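4. Keeping and discarding household textiles

4.1 Where cloth is kept between uses

The survey form went to 2,000 addresses in Brurkside and the neighbouring district of Marnari. It asked where a household keeps cloth that is no longer in regular use but has not been thrown away. We call this "waiting cloth" in the rest of the paper. It includes old sheets, worn towels, single pillowcases, outgrown clothes and offcuts from sewing. Most earlier work on textile waste begins at the point of collection and so misses this stage, which may last for years.

Carrier bags were the most common answer in both districts. Respondents put cloth into a bag with the intention of taking it somewhere, and the bag then stayed in the home. It was hung on a door, put behind a chair or pushed to the back of a cupboard. Several wrote that they had forgotten what was in it.
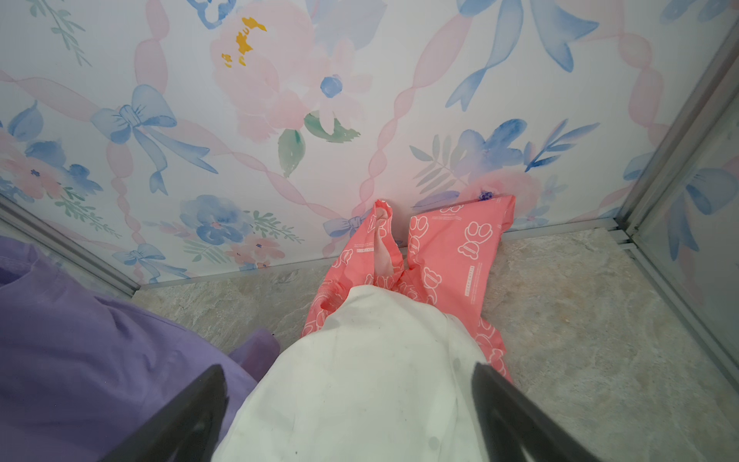
Figure 3. White cloth and a pink plastic bag with a printed bear pattern.

Corresponding author, Neves Centre for Household Studies, Prarkard
Role: survey design, home interviews, writing of sections 2 to 5
Version of 8 May 2019

The follow-up interviews were held with 200 of the households that returned the form. Of these, 189 gave answers complete enough to be used here. Each interview took place in the home and covered three topics: how the cloth came to be set aside, who in the household could decide to let it go, and what had stopped that from happening so far.

On the first topic the answers were much alike. Cloth was set aside when it was replaced, when a child outgrew it, or when the household moved. White cotton was treated differently from other cloth. People thought of it as useful for cleaning, for covering furniture while painting, or for lining drawers, and they were slow to give it up even when it was badly marked. Coloured and patterned cloth went sooner, unless it had been made by a relative.

4.2 Rooms and the decision to keep

The room in which cloth was kept had a clear bearing on how long it stayed there. In kitchens and hallways it was in the way and was dealt with fairly quickly. In bedrooms it could stay much longer - often until the room itself was changed.

Redecorating was the event named most often when we asked what had led to a clear-out. Before a wall can be papered the furniture has to be moved, and bags and boxes come out with it. Some respondents could date a clear-out only by the wallpaper that went up afterwards.

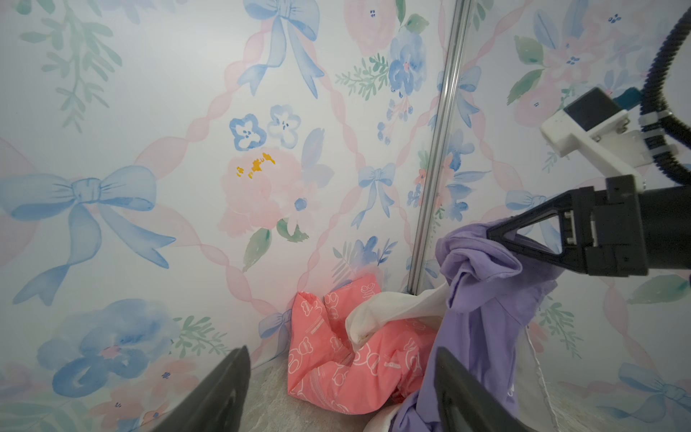 A second effect of redecorating works the other way. Curtains and bedcovers that no longer suit the walls are taken down while still in good condition, and they join the waiting cloth in another room. In Marnari, where more of the homes are rented, this was less common, as tenants seldom chose the paper or the paint themselves.

The time of year mattered too. Respondents in both districts spoke of sorting cloth in December, before guests came to stay, when spare bedding was taken out and looked over. Worn pieces were then put to one side - and in many homes went back into the same cupboard once the guests had left.

4.3 Limits of the interview data

The interviews have 2 main weaknesses. Households that agreed to a visit may be tidier than those that did not, or may have sorted some of their cloth beforehand. We also relied on memory for the length of time that cloth had been kept, and members of the same household did not always agree. The lengths of time given in section 5 should be read with this in mind.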